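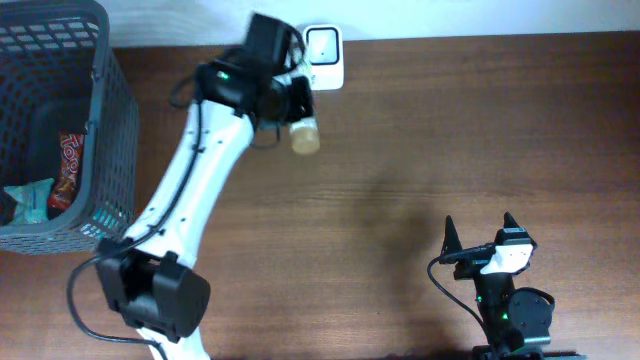
The gray mesh basket in its corner of the table, two wrappers in it.

Blog > House > The big table

One basket on the table

Last updated: Apr 22, 2018

I've been asked a couple of times what I do about trash on the big table, so I'm writing it up. It's a short subject but I have a lot to say about it.

The table is wood, a warm reddish brown, and it stands against the white wall in the back room. I bought it from a man in Gunville who was moving to a smaller house. He wanted 80 dollars and I paid 80 dollars. My brother-in-law and I carried it in through the side door with the legs off, and it has been against that wall ever since. It was meant to be a dining table. We eat in the kitchen, so it became the place where everything else gets done.

What happens on a table like that is that people snack at it. I do it, and everyone who comes over does it. A wrapper gets put down next to a coffee cup, then it gets pushed back to make room for a notebook, and by the weekend there is a row of them along the wall. Wrappers don't weigh anything, so they also end up on the floor whenever the door opens. I was picking them up off the rug most evenings.

First I tried a real trash can, a metal one with a pedal, next to the left leg of the table. It got used for apple cores and tissues. It didn't get used for wrappers. You have to lean over to reach the pedal, and if you're in the middle of something you don't lean over. After two months it went to the garage, where it holds kindling now.

Then I tried a bowl. We have a nice blue one that my wife's aunt gave us, and I put it in the middle of the table. This worked better in that things did go into it, but so did everything else. Keys, a tape measure, receipts, batteries that might have been good or dead. Because it was a nice bowl, it looked like a place to keep things. I also had to move it every time I needed the middle of the table. One night in August I went looking for the car key and found it under a banana peel, and that was the end of the bowl.

The basket came from Nivell, the housewares place out past the rail crossing. It's plastic, dark gray, with small rectangular holes in the sides and a solid rim. They sell them for shelves and bathroom cabinets. I wasn't shopping for the table that day. I was there for shower hooks, and the baskets were stacked by the register, so I bought one and put it down when I got home.

It sits at the back left. I tried the right side for a few days, but I write with my right hand and my elbow kept finding it. The left corner by the wall is the part of the table I use least. It's still close enough that you can drop something in without getting up.

Some notes on what I've learned from using it.

The mesh matters more than I thought it would. You can see that there is something in it from any chair. With the pedal can I'd forget for a week and a half, and then I'd know about it by smell. With this one I see a bit of red or blue through the side and it reminds me.

The rules are dry things only, and nothing that was ever wet. The holes are small but they are still holes, and a teabag will leave a mark on wood. I found that out in the first week. The mark came up with oil and a lot of rubbing, and I can still find it if the lamp is on. Fruit goes to the kitchen.

I don't put a bag in it. A bag covers the mesh, it slides down, and it looks like a doctor's office. Without one you just carry the basket to the kitchen and tip it. Every so often I rinse it in the sink and stand it upside down on the drainer. Crumbs do get caught where the walls meet the bottom, and an old toothbrush takes care of them.

It doesn't scratch the wood. I was worried about that, so I slid it back and forth on the underside of a shelf offcut before I trusted it. If you have a softer finish than mine I would still put some felt under it. Felt dots are cheap.

Said Fawzy, who I used to share an office with, has the same kind of basket on his workbench and screws it down through the bottom. His bench takes a lot of knocks, so I can see why. I like being able to pick mine up, and I'm not drilling into this table.

As for emptying, I don't have a schedule. I tried one. I had it written on the kitchen calendar next to the recycling, and I kept walking over to tip out a single wrapper. Now I leave it until I'm going to the kitchen anyway. Two wrappers can stay. If they start to stand up above the rim I take it out.

The other thing the basket has done is show me what we eat at that table. My wife buys Prikmont wafers in the big box and says they are for guests. They aren't going to guests. I'm not going to do anything about that, I only mention it.

The rest of the tabletop gets a wipe with a damp cloth and then a dry one, going with the grain. Twice a year I oil it. I use Ahonen oil, the clear one, thin coats with an old T-shirt, and I leave the room shut overnight. The reddish color was there when I bought it. I had it in my head that it was a stain, but I sanded one spot under the apron and it was the same color further down, so I've stopped wondering.

I have thought about getting another basket for pens and cables. I'd want it a different color so people don't mix them up, and Nivell only had gray the last time I went. White would disappear against the wall. There was a green one in the bathroom section but it was round, and a round basket wastes the corner – I measured.

If I find a square green one I'll add a note to this post.

Related posts
The side door and why it sticks
Oiling the big table, spring
Shower hooks that didn't rust
44 jars and where they went
What I keep in the garage now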